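The Robot in the Room That Isn't There

I'd been told to wear closed-toe shoes to the Clovari open day, so I showed up in work boots, ready for sparks. I spent most of the afternoon in a swivel chair with a paper cup of cider, looking at a kitchen that doesn't exist.

Clovari has the back half of an old shoe warehouse in Powell, and once a year they roll up the loading door and let the town in. I signed up back in October after seeing a flyer at the hardware store. By the time I got there the line for the sandwich-stacking arm was out past the parking lot (kids, mostly, and it was a very good arm!), so I wandered down the hall to a room with a handwritten sign that said SIMULATION -- COME SIT DOWN. I like a sign that's direct.

Yee-man Sin runs the simulation group, and she waved me into the chair beside hers before I'd finished saying my name. Her team builds rooms on a computer and lets a computer robot practice in them. The software is called Pruvix. It has 600 rooms in it so far, kitchens and laundry nooks and hallways, and on a normal night the robot gets 2000 tries at whatever it's supposed to be learning. By breakfast there's a long list of what went wrong, and Yee-man reads it with her oatmeal.

"I used to read the news," she told me. "This is more relaxing."

I asked what goes wrong most. I was hoping for dropped plates. She said it's mostly parking. The robot picks a bad spot to stand, too close to something big, and then it can't see what it came for. She's got a soft spot for those runs and keeps a folder of them, 225 at last count, and she clicked through a bunch for the five or six of us who'd squeezed in by then. We were looking out from the robot's point of view, over its own hand, and I kept wanting to lean sideways to see around things. The man next to me did lean sideways. 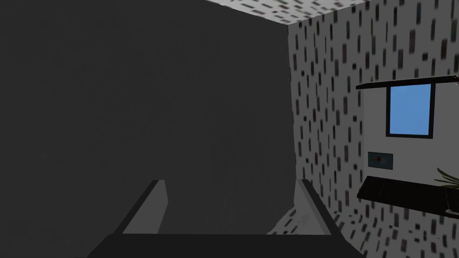
Gripper open, nothing in it, and a whole lot of dark gray straight ahead. The blue pane and the greenery are off to the right.

My first question about that one was the wallpaper. Who puts little dashes all over the walls and the ceiling too? Yee-man laughed and said Pruvix swaps the surfaces around from room to room, so the robot doesn't get too attached to plain white paint. I'd last about a week in there. I did like the plant.

Then she gave me the controls, a pair of hand grips on a stand, and set me a job in a different kitchen: pick up a mug and put it on a shelf. I had 15 minutes. I closed the fingers on air four times, shoved the mug clear off the counter, and got a polite round of applause from a girl of maybe nine who then sat down and did it on her second try.

The group's next project, Jurico, moves the same practice over to a real arm on a real counter. It was sitting under a sheet in the corner, and no, I couldn't peek -- I asked twice. Yee-man said to come back next year and bring my own mug.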